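White table top has gone dull in patches – refinish or just clean it?

Beverley Ashworth

Ok so I bought a used table for my craft room, matte white top, big one, paid 237 for it which I thought was fair. Seller said it was a painted top but couldn't tell me what paint or when. Looked fine in their garage. Got it home, put it under the window and now I see dull rings and a kind of yellow haze at one end where I think they had a lamp or maybe a coffee maker.

Tried so far: dish soap and warm water, twice. Baking soda paste on one ring. The ring got a little lighter but now there's a shiny spot where I rubbed, so I quit. Have not tried bleach or magic erasers or anything with a smell.

Things I'd like to know. Is the yellow in the paint or on top of it? Can I put one new coat over just the bad end or will it show? And is water based ok if I don't know whats underneath? I cut fabric on it, mostly light cottons, so anything that stays tacky is out. I don't own a sprayer and don't want to. Budget is small, I already spent it on the table.

Oh and I need it usable by the end of September, have a pile of curtains to hem for my sister.

Hannelore Lindemann

Stop rubbing! Shiny spot is burnishing. Matte paint does that, you polished it with the baking soda. Doesn't wash off. Only fix is sand and recoat.

First find out what you've got. Go underneath or inside a leg joint where there's overspray or a drip. Cotton ball, rubbing alcohol, hold it there a minute. If the paint goes soft or comes off on the cotton it's most likely latex. If nothing happens, probably oil. Old oil white goes yellow on its own, worse in dark rooms, so a yellow patch by itself doesn't prove anything got spilled.

If it's oil and you want water based on top, you need a bonding primer in between. Don't skip it. I skipped it on a dresser once and could peel the drawer fronts with a fingernail by Christmas.

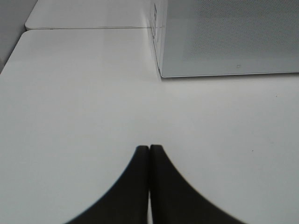 One coat on just the bad end will show. Even with the same can it will show, the sheen is never the same twice and a window will find it for you. Do the whole top edge to edge. It's more paint but less work than trying to blend.

What I'd do:

Wash with a degreaser, rinse, let it dry overnight.
Sand by hand, 220 grit, just till it's dull all over. Do the rings a bit more. If there's any chance the paint is really old, get a lead test first and don't sand until you know.
Wipe with a damp rag. Not a tack cloth, some leave wax behind.
Stain blocking primer, one coat, two on the yellow end.
Light sand again.
Two thin coats of cabinet enamel with a foam roller. Satin, not matte. I know you like the matte but on a work surface it marks from everything.

Then wait. Dry to touch is an hour or two, but hard enough to pin fabric on is more like weeks. Start now if September matters. Keep an old sheet on it when you have to use it early.

Sorry for the long post, typing this on my break.

Kwok-wai Ng

agree with most of that but I'd try one more thing before sanding – white vinegar, one part to four water, on the rings only. if its hard water deposit they go in five minutes. no rubbing, just lay a wet cloth and lift. wipe with plain water after

if the yellow is from a hot lamp vinegar won't do anything, thats the paint itself

also satin is good but ask for one that says non yellowing. water based ones mostly are. I used a foam roller and got bubbles, the trick was rolling slower and not going back over it once it starts to set. Took me three tries to leave it alone.

Su-chen Yip

just cover it with a cutting mat. mine was 17 dollars on sale and I haven't looked at the table since

Beverley Ashworth

Thanks all. Did the vinegar at 9 this morning, two of the rings are gone, third one hasn't moved. Cotton ball test under the apron – white came right off so latex I guess? Going to do the whole top like Hannelore said. Su-chen I do have a mat but it only covers a third of it, and the sliding drives me nuts.

Will get primer tonight.

Related

Foam roller or brush for a small desk?
How long before I can put things on fresh enamel
Burnished spots on matte walls, any fix?
Wax ring on a painted nightstand
Primer over old oil paint – do I really have to sand
Getting candle wax out of cotton curtains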